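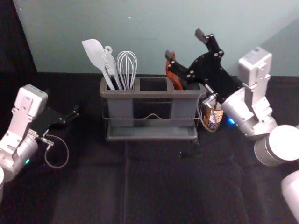
Utensil caddy, gray plastic in a wire frame. The left compartment holds white tongs and a white spatula.

Data > Household Goods > Varndale Thrift Kitchenware Prices > README

Reading time: 5 min
Print this page | E-mail this page

Varndale Thrift Kitchenware Prices
Data card, version 2. Last changed February 6, 2026.

What this is

A table of shelf prices for used kitchen goods in the thrift stores of Varndale. It has 1449 rows and 24 columns. Each row is one item with a price on it, copied from the tag by hand. The file is prices.csv. Column meanings are in columns.txt, and the store list is in stores.csv.

Please read the rest before you make a chart. Version 1 was used to support the claim that thrift prices in Varndale had "soared," and I don't think it could support that. I don't think this version can either.

Where the rows come from

Nine stores. Four belong to the Van Wyk chain, and the other five are church or charity shops with one location each. The Van Wyk stores put printed tags on nearly everything, so they are easy to copy and they make up far more of the table than their share of the shelves. If you take a plain average of the price column you are mostly learning what Van Wyk charges.

The smaller shops use grease pencil, masking tape, or a sign over the whole shelf. Where a sign covered the shelf ("all mugs 50 cents") there is one row for the sign, with shelf_price set to yes. That row might stand for three mugs or sixty. I have seen people treat it as one mug.

Most rows were collected in August. Late August is when students move in, and I would expect pans and dish racks to be priced with that in mind. I can't show it, and neither can you from this file, because there is hardly anything from the rest of the year to compare with.

Columns that cause trouble

price: in dollars, before tax and before any colored-tag discount. Half-price tags are very common in the Van Wyk stores, so the figure here may be well above what anyone paid. The tag color is in tag_color when it was written down. Often it wasn't.

item_type: chosen from a fixed list. "Utensil" covers a single spoon as well as a bag of them taped together. Check bundle first. A caddy or crock sold with the tools still in it is under "organizer," with bundle set to yes, and the tools do not get rows of their own. Version 1 did this differently, so do not compare utensil prices between versions.

material: what the item looked like to the person holding it. Silicone and soft plastic are mixed up all over the place. So are stainless and plated steel. I would not build anything on this column.

condition: a grade from A to D. Two collectors were asked to grade the same shelf at the Hustis Street shop and they disagreed on a lot of it, mostly between B and C. It is best used as two groups, fine and not fine.

brand: only filled in where a mark could be read. A blank means no mark was found, which is a different thing from unbranded. Many items have a mark on the base that is worn off or hidden under a sticker.

new_price: the price of the same or a similar item new. See the next part.

The new_price problem

This column is the reason most people download the file, and it is the weakest thing in it. The values came from Brodon, a price lookup tool that matches items by a typed description. Type "white tongs" and it hands back a number. It does not say which tongs, which store, or when it last checked.

In version 1 every row had a Brodon value, and the "savings" figure people quoted was worked out from those. For this version the matches were looked over by hand and 129 of them were thrown out as plainly wrong. One cookie sheet had been matched to a full oven. The rest are still here, and "not plainly wrong" is a low bar. A five-dollar whisk can pass for a twelve-dollar whisk without anybody blinking.

I wanted to drop the column. The compromise was to keep it and add new_price_checked, which is yes only where the match was confirmed against the maker's mark. Almost 9 in 10 rows say no.

What it might be good for

Teaching someone to clean a messy table. Getting a rough sense of what a used colander costs in one town in late summer. Testing a form or a search page on labels that real people typed, spelling included (there are several versions of "spatula").

What I would not use it for

– Any claim that prices went up or down. There is one visit per store in the main collection.
– Any claim about how much shoppers save.
– Comparing Varndale with other towns.
– Saying that one store is cheaper than another. The stock differs too much – one shop had mostly glassware on the day.
– Training a model to price donations. Somebody has asked. The tags are guesses by whoever was at the sorting table, and a model would learn to repeat them with more confidence.

Missing data

Blank means blank. Version 1 used 0 for a missing price, which made quite a few items look free. If you find a 0 in the price column now, it should be from a real giveaway bin. There is a "bin" note in the notes column for those. If the note is missing, please report the row.

Changes from version 1

Bundles are now one row. Missing prices are blank. The savings column is gone. The rows for a tenth store were removed after it became clear they had been copied from its website, where prices did not match the shelf.

License and reports

Free to use and share with credit to the Varndale Thrift Kitchenware Prices file. Say which version you used. Send corrections through the contact form with the row_id and what you think is wrong with it. Photos of tags are welcome, but a tag seen this year does not correct a tag copied last August.

Print this page | E-mail this page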